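Category: Course Notes > Household and Hospitality > Unit 4

Search this site Search Enter keywords

Posted in December by the Rungate course office

Unit 4: Flatware, handling and inspection

These notes go with the practical in the Tillholm teaching kitchen. Read them before you come, and bring your inspection sheet.

Terms first. A fork has a handle, a neck and a head. The head carries the tines, and the spaces between them are called slots. The place where the slots end is the root. Most marks against a fork in the Wetholm inspection are for food left at the root, so look there before you look anywhere else.

A dinner fork usually has four tines. Fish and dessert forks may have three or four, and on some pastry forks the left tine is wider than the rest. Sort by overall length first, then by the shape of the head.
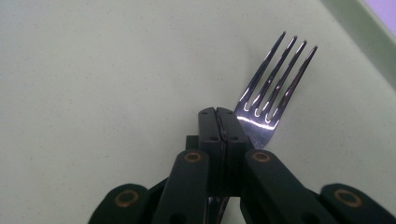

Fig. 1. Four-tined fork in stainless steel. The neck broadens where the tines join.

Polished steel reflects whatever light is over the counter, and glare on the neck can hide a water spot. Tilt the fork until the bright patch moves, then check the same area again. Do this on both faces. A pale, plain counter makes the slots easier to read – you can look straight through them for bent tines or trapped food.

Handle clean flatware by the handle only. Forks go into the Gunawan trays with all the heads facing the same way. Do not stack wet pieces.

For the practical, each pair gets one tray of 60 forks. Record the following:

Tray number
Pieces sent back for washing
Pieces with bent tines
Pieces with scratches on the face

The kitchen holds 1093 forks at present, so trays will be shared between sections. Return yours to the rack you took it from.

Reading for next time: Unit 5, knives and edge care. Sheets are due at the start of the session.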